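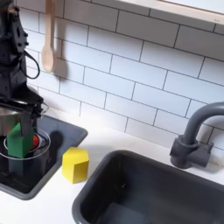 ## Ticket 3386: Release command withheld after placement target is confirmed

**Product:** Lanora motion controller, with Skirkeck planner and Stornow perception service
**Station:** Play kitchen, Rusnák test hall
**Reported by:** Cúc Giáp
**Assigned to:** Chae-won Joo
**Severity:** Medium
**Status:** Fix on branch, awaiting merge

### Reported behavior

During kitchen placement tasks, the arm reaches the target pose and the planner marks the segment complete, but the gripper does not open. The controller remains in HOLD until the operator cancels the task. No fault is raised and the operator panel continues to show a normal state.

The reporter first observed the behavior with the green block as the held object. It has since been reproduced with the clear cup, the cooktop and the sink as placement targets. The type of target does not appear to matter.

### Expected behavior

On receipt of a confirmed target pose, Lanora should issue the release command or return a fault with a reason code. An indefinite hold is not an accepted outcome under the station's operating rules.

### Log excerpt

```
skirkeck segment 4 complete
stornow target_pose confirmed, age 588 ms
lanora pose rejected: older than limit (250 ms)
lanora state HOLD, waiting for pose
stornow no change in target, publish skipped
```

The last two lines then repeat until the task is canceled.

### Troubleshooting record

1. The gripper driver was tested by sending open and close commands directly from the console. Both were executed correctly. The driver was ruled out.
2. System clocks on the perception computer and the control computer were compared. The offset was negligible.
3. The planner was replaced with a fixed trajectory ending above the sink. The hold occurred again, and Skirkeck was removed from the list of suspected components.
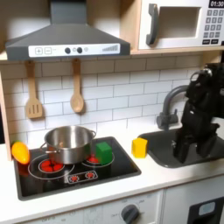
4. Publishing behavior in Stornow was reviewed. The current version suppresses a new message when the target has not moved since the last one. The timestamp is therefore never refreshed for a stationary object.
5. The age limit in Lanora was raised for a single trial. The release command was issued as expected. The setting was then restored, as a longer limit is not suitable for moving targets.

### Cause

The two services hold different assumptions. Lanora treats an old timestamp as a lost target – Stornow treats silence as confirmation that the target is unchanged. Each behaves according to its own documentation, and the interface document does not address the case.

### Corrective action

Stornow will republish the last confirmed pose with a current timestamp for as long as the object remains tracked. If tracking is lost, it will send an explicit "lost" message. Lanora will raise a fault when HOLD exceeds its time allowance, and the reason code will appear on the operator panel.

Chae-won Joo has applied both changes on the station branch. The verification set consists of five runs, with the pot left on the left burner throughout.
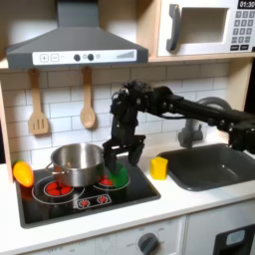
*Figure 3. Gripper lowered around the green object at the right rear burner.*

### Verification

All runs in the set ended with a release command and no operator action. A separate run with perception stopped by hand produced the new fault code.

### Open items

- Update the interface document to define pose age for stationary targets (Cúc Giáp).
- Confirm that republished messages do not affect the recording tool, which currently stores every pose it receives.
- Merge the station branch after review. Other stations should remain on the August release until the merge is announced.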